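Jan 19, 2024

Sim demos for the Skurkell set, wrist camera only. Shaimaa drove, I logged. We saved 55 episodes before lunch and threw out 12, mostly for long stretches where she was waiting on the viewer to catch up.

Checked renders afterward. Many steps have almost nothing in view except flat gray, so I went through the start of each episode by hand and tagged the ones with too little to learn from.
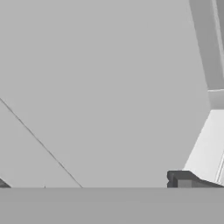
Wrist view, sim render. Dark block lower right, white panel behind it.

Tagged this one "low content" but kept it. The policy will meet views like it and should have some in training. Grayscale stays on until we compare against the color run from October.

To do: cut idle steps over 35 long, rerun the export, ask Bouchra if 675 total is still the target.

Last updated by S. Belkadi

Comments

Bouchra Morsy: Yes, 675. Count only the kept ones.

Shaimaa Belkadi: Idle cut is in. Export is running on Medard.

Bouchra Morsy: Please put the low content tag in the episode header too.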